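Search this blog Search

It's past ten and I'm sitting on the kitchen floor with my back against the fridge, because my knees have had enough of chairs and the chairs are all stacked with other people's coats anyway. (If you left a gray scarf, it's here.) I promised the club parents I would write something up before the Litell meet, so this is me keeping the promise, and if it wanders a bit you'll have to forgive me.

For anyone new, the robotics club at Tanui has been going for 3 years now, and this is the first season in which we've had a real arm to work with. Before that it was all wheels. We had little carts that followed a line of tape, and then little carts that followed a line of tape and beeped, and I loved them dearly, but the kids had been begging for something that could pick things up. So when the Litell organizers announced a household category (clear a table, stack the dishes, don't break anything), my daughter Isabelle came home with the rule sheet folded into a tiny square in her coat pocket and read all of it to me while I was trying to drain pasta.

The task goes like this. Each team gets 8 minutes, and in that time the arm has to handle a cup, a spoon and some bowls on a table that the team doesn't see until the morning of the meet. You can practice on any table you like. Ours are the marble-patterned folding ones with the orange-red edging that everybody who has ever come to one of my birthday lunches will recognize, and they've been pushed nearly together for weeks. I've stopped trying to get them back.
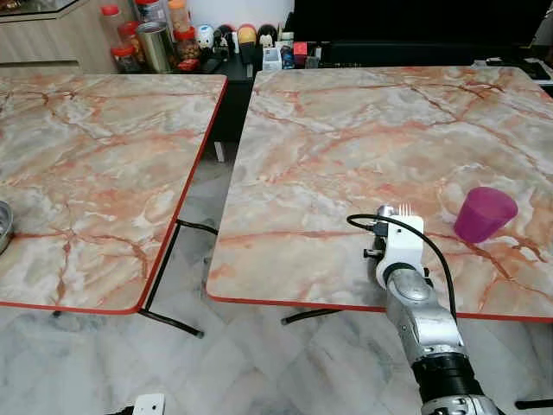 Cups have been the big headache this year, and I don't think any of us expected that. Everyone assumed the spoon would be the villain! A plastic cup weighs next to nothing, so if the fingers touch it even a little early it skates off, and then you have a cup somewhere new and an arm that is very politely closing on air. Isabelle's first idea was to come in faster, which went about as well as you'd imagine. Her second idea was to come in slowly from the side and let the fingers settle before closing, and that one has stuck. They've got a page in the notebook just for cups, with one column for how it was lying and another for which way the arm came at it, and a third column that was supposed to be for results but is mostly drawings of cups with faces.

I should say something about the notebook, as I get asked about it by parents more than anything else. It was my sister Raymonde's suggestion. Raymonde Petrenko, for those who haven't had the pleasure, taught shop class for a good long while and does not believe in anything that hasn't been written down in pencil. She told the kids in our very first meeting that every try gets a line, good or bad, and that a bad line is worth just as much as a good one as long as it says what you changed. There was some groaning. But as of tonight they have 176 lines, in 2 different colors of cover because the first notebook got full, and when something goes wrong now they reach for the old pages before they reach for me. I can't tell you how happy that makes me.

The program itself has a name, Lilline, which came out of a long argument over snacks and which I was not allowed to vote on. It's the kids' own code and it's a bit of a patchwork. Part of it was written for last year's carts and still has comments in it about tape. One of the older students wanted to throw the whole thing out and begin again in the new year, and we talked that over for most of an afternoon, and in the end they kept it and cleaned up only the parts that move the wrist. I'd have done the same, I think, with the meet coming in May and school tests in between. There's a time for starting over and it isn't the spring term.

Then there's the table problem, which is my favorite one because it's so ordinary. A shiny patterned top is a hard thing to look at if you're a camera. Veins in the pattern can look like edges, and a shiny steel bowl sits there reflecting the pattern right back at you. We did talk about throwing a plain cloth over everything. Raymonde said that if they practiced on an easy table they'd be sorry at Litell, and the kids (a little grudgingly, but they did come round) agreed to leave it bare.

So bowls and spoon are where the work is at the moment. Nested bowls are tricky in their own way: you want the inner one, and the arm has to get hold of one rim and leave the other alone. And a spoon lies so flat that there's hardly anything to grab. One of the younger kids suggested going for the handle near the end, and another wanted to go for the neck, and they each have a page now.

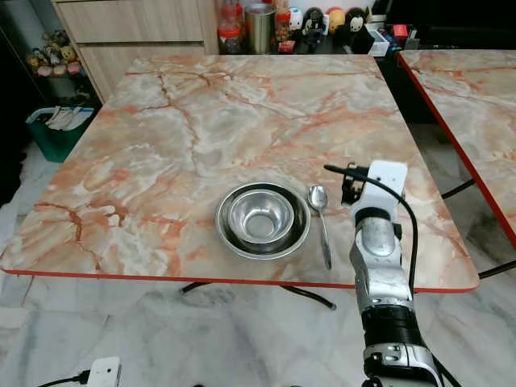

How much coding does a child need to know before joining?

None at all. We start newcomers on the notebook and on setting up the table, and they pick up the code by sitting next to someone who's changing it. Most of them are editing small things by themselves within a few meetings. If your child can read a ruler and wait for a turn, that's plenty to begin with.

Other bits and pieces, while I have you. The Osard workshop has offered us their long bench for the last few practices before the meet, so the kids can try a surface they don't know. It will mean carrying the arm over in somebody's car, and I'd be grateful for an offer from a family with a flat trunk and a gentle way of taking corners. Please send water bottles with names on them. Please also send a sweater, as I keep the kitchen window open when the house is full and I've had complaints.

Parents are welcome to stay and watch, and Raymonde will find you a pencil if you do. We're also still short of one grown-up for the Litell trip, so if you've been wondering whether to put your hand up, do write to me before the end of the month and I'll send over the form.

Now I'm going to go and look for somewhere to put this scarf.

Posted 2020-02-13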